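May - shop notebook, bay 2

Misfire on the Rodetton wagon, third visit. Customer says it only does it cold, first few minutes, then clears up. Previous shop put in plugs and one coil. Wrong coil maybe. Code for cylinder 2 stored, nothing pending.

7:40 am start from cold. Rough right away. Swapped coil 2 to 4, misfire stayed on 2. So not the coil. Plug 2 looks newish, gap ok, a bit of a wet smell on it. Compression on 2 a little low against the others but not enough to hang anything on. 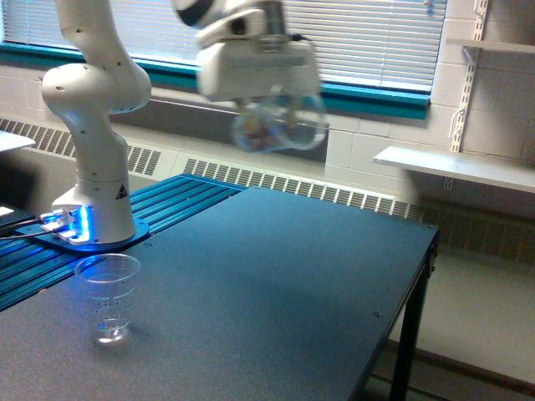 Coolant next. Reservoir was under the min line and owner tops it up "now and then". Pressure tester on, 15 psi, went for coffee, came back after 20 minutes and it had dropped to 9. No drips on the floor, none at the pump, heater hoses dry. So it is going somewhere inside. Wrote LEAKDOWN in big letters on the work order and put a yellow tag with a black border on the key, same colors as the little warning triangle on that robot arm base, so no one starts it with the tester still on. Need more of those tags, down to the last strip.

Leakdown on 2 with the radiator cap off - bubbles. Slow ones but steady. Moved to 3, nothing. Back to 2, bubbles again. Head gasket or a crack, wont know till the head is off.

Called Ghorbani for a gasket set. They have the multi-layer one and the composite one. Want the multi-layer. Head bolts are stretch type, order new, do not reuse. Part list so far:

gasket set, multi-layer
head bolts, full set
thermostat + seal
coolant, the right kind this time (what came out was a brown mix of two)
oil and filter

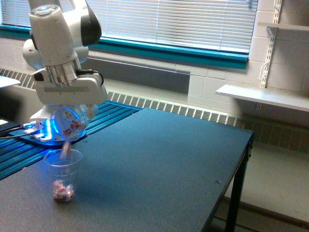
Salstead machine shop rang back at lunch, and their view was that we should send the head over bare, no valves pulled, and let them pressure test before anyone talks about surfacing. If its cracked by the valve seat they would sooner find that out before cutting it. Fine by me. They want it by noon to get it in the tank same day.

Quote to customer: 3618 all in if the head is good. Told him it goes up if its cracked, he took that better than expected. Wants the old parts kept.

Intake off by 3:30. Two studs on the exhaust side are badly rusted, soaked with Orkon penetrant and left alone overnight. Do NOT lean on these, heat first. One of the manifold nuts is already rounded from somebody before us.
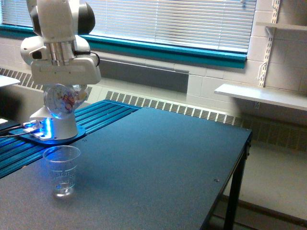 Can the timing chain stay on while the head comes off? Only if the sprocket is tied up to the chain and the tensioner is pinned first, otherwise it drops and the front cover has to come off too. Pin is in the top drawer with the cam tools. Paint mark both sides before loosening anyting.

Loaner Orkon borescope goes back when this one is done, battery door is taped.

Tomorrow: heat on the studs, head off, check the deck with the straightedge, bag the bolts by row. Drain pan still under the block, dont kick it.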